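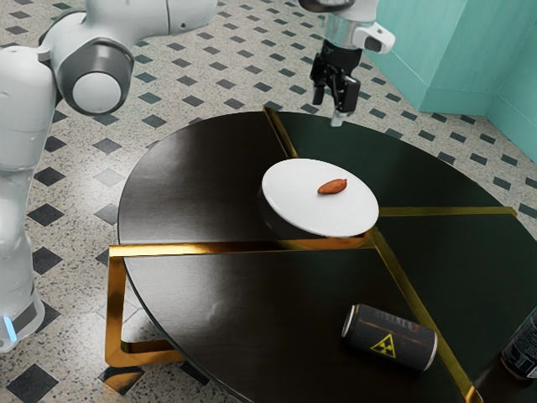 ## Deveck 4 seed feeder

Tube feeder for small garden birds, made by Virkeo. It holds sunflower hearts, mixed seed or nyjer, depending on which port inserts are fitted. Both sets are supplied.

| Item | Detail |
|---|---|
| Feeding ports | 4 |
| Weight, empty | 1,205 g |
| Tube | Clear polycarbonate |
| Lid and base | Powder-coated aluminium, dark green |
| Perches | Stainless steel, removable |
| Mounting | Hanging wire or threaded pole |

**Filling.** Lift the lid up the hanging wire and pour from the top. Leave a gap of one finger's width below the rim. In wet weather, part-fill the tube and top it up more often.

**Cleaning.** The base comes off with a quarter turn. Wash the tube, ports and tray in warm water with mild disinfectant, rinse, and dry fully before refilling. Once a fortnight is enough in summer. From November onwards, when more birds share the ports, clean it weekly.

**Siting.** Hang it two metres from dense cover and clear of any branch a squirrel could jump from. The Flirneo baffle fits the threaded pole only.

**Spares.** Port inserts, perches and base trays are sold singly. Trays from the older Ifans feeder have a different thread and will not fit.

**Guarantee.** 10 years on metal parts. The tube is covered against cracking in frost but not against squirrel damage.

Clearance and thread queries go to Loretta Montoya in the spares office. Please quote the batch number stamped inside the lid.

Page revised 19 March 2020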